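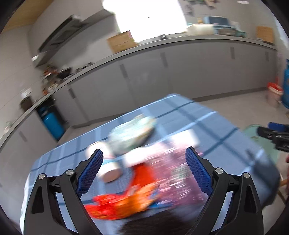

Work in this reporting period covered the sorting and storage of packaged household goods at the Druvville site. The storage plan submitted in November assigned goods to shelves by product type. That plan was dropped after two trial weeks, as mixed deliveries took too long to separate. Goods are now grouped by package form at the sorting table, the one with the blue plaid tablecloth. A cluster there can include a roll, a glossy pink-and-purple package and a crumpled red and orange bag, and each form goes to its own shelf. Soft bags are stored on the lowest level and rolls are stored upright.

Shelving in the Mwaipopo room is complete except for the end unit. Obadia Koech has fitted 5 of the 6 units. The last is held up by missing brackets, which were reordered from Pastau at no added cost. Shelf labels are printed but not yet laminated.

Mwanahawa Athumani revised the intake sheet. It now has 3 columns: package form, condition on arrival, shelf code. Torn packages are logged and set aside for repacking.

Spending is within the approved budget. One item needs a decision from your office: whether the unused transport allowance may be moved to the shelving line. The next report will include the full shelf map.

Submitted Wed 28 February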